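Tully Collection of Sorting and Counting Materials
Gallery 3: Blocks, Bars and Trays

The Tully Collection holds 368 items used in teaching children to sort, count and build. Most came from nursery and infant classrooms, and a smaller number were given by families. The gallery on this page is concerned with plain coloured blocks and the containers in which they are kept and used. The selection was made by Jericho Abella and last revised on September 18, 2021.

Blocks in the collection are recorded by colour, length and surface. Makers' names are given where they are known. Sets are listed as complete only when every piece has been checked against the original card, and a replacement piece is entered separately even where the match is close.

Red and green bars are the most frequently requested items in this group. Visitors are asked to note that the two colours differ in length, the red being the longer, and that the bars should be sorted by colour before they are measured against one another. 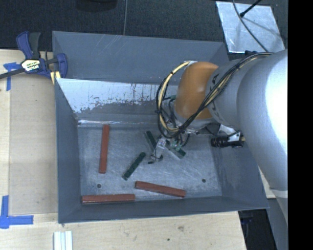
The same approach is taken with the Orimetti and Drodamska sets, which may be consulted in the study room by appointment. Up to 20 pieces may be requested at one time. Readers wishing to compare sets from different makers should say so when booking, so that two tables can be reserved.

Marks and scratches on trays and bins are left as found. Metal containers are dusted with a dry cloth and are not polished, and no labels are fixed to the inner surfaces.

The Hulleo number rods are at present with the conservator and will return to the study room in October. Requests for them will be held until then in the order received.

Enquiries about loans to schools should be made in writing to the collections office, giving the age of the pupils and the length of the loan required.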